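Codard is hiring operators for a teleoperation study at its Dratville site. The work runs from October and is paid by the hour. No background in robotics is needed.

## What the study is about

We are comparing two ways of collecting training data for two-armed robots. In the first, an operator repeats the same task from the same starting layout. In the second, the layout changes before every attempt, even if that means fewer attempts per shift. Our pilot suggested that a policy trained on varied layouts does better on fruit it has not seen before, but the pilot had too few operators to tell the method apart from personal style. We want 15 operators and 1,000 usable attempts for the full study, which we call Kostiuk.

## What you will do

You will control both arms and move fruit between plates and a basket. Each attempt starts with a short written instruction. After it you mark the attempt as a success, a partial success or a failure, and add a comment if something odd happened. Failed attempts stay in the data set, so please don't discard them.

Operators also reset the table between attempts, following a layout sheet. Expect this to take up a good part of the shift.

## Who can apply

- You are 18 or older and can work on site.
- You can commit to nine sessions. Partial participation is hard for us to use.
- You can stand for long stretches and have full use of both hands.
- You have not worked on an earlier Codard manipulation study. Prior practice would affect the comparison.

Video game experience is neither required nor a problem. We will ask about it on the intake form and record it as a variable.

## Training and schedule

The first session is paid training and is not counted in the results. Shifts start at 9 a.m. Breaks are fixed and apply to everyone, because fatigue is one of the things we measure.

## Data and consent

We record the camera views, arm positions and your written comments. Your name is replaced by a code before analysis. You may withdraw at any time and will be paid for the hours you have worked.

## How to apply

Send a short note with your availability to the Codard study desk, Brastar Building, Room 34, Dratville. Put "Kostiuk operator" in the subject line. A résumé is optional.
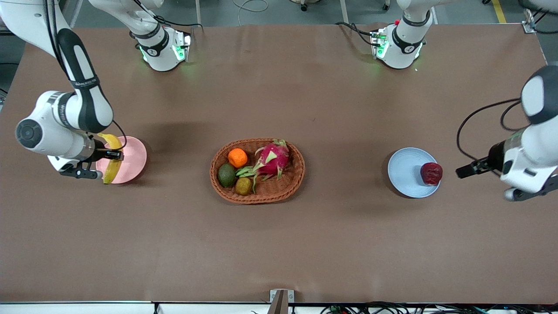
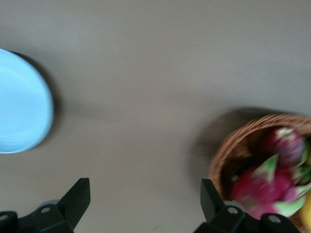 *The fruit task: both arms at the table (first picture) and a view from the gripper (second picture).*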